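Wednesday, August 26, 2026
By Annelies Imhof

ROLTENSTEAD - The hand grippers at Larkero are back in service after a week of loose bolts and one finger rail that wouldnt close square. Cloth kept slipping out at the tips. Crew pulled 35 units off the floor, checked every one.

Fix was simple enough. Back off the hex bolts, reseat the rails, snug them down in pairs, top ones last. "Do one side all the way and the tips cross," said Kuldeep Malhotra, who runs the repair bench. Two units needed new rails, on order from Dhillon since June.

Last step is a pull test on fabric. Pinch, lift, hold. If the fold creeps, it goes back to the bench.

Blue cloth pinched between the finger rails, Larkero workshop.

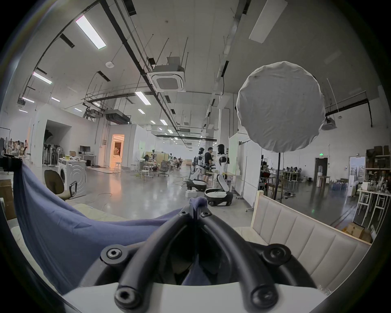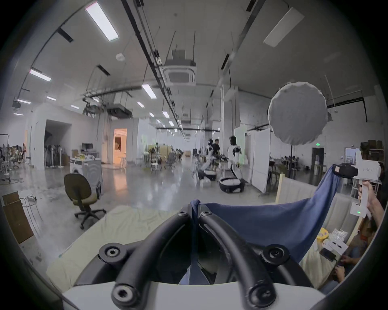 Umesh Chauhan, who keeps the log, wants the bolts looked at every 62 hours of use from now on. Old schedule was whenever somebody complaned. A paint mark across each bolt head is also being tried, so a loose one shows at a glance. Spare rails will be kept on site. No word yet on cost.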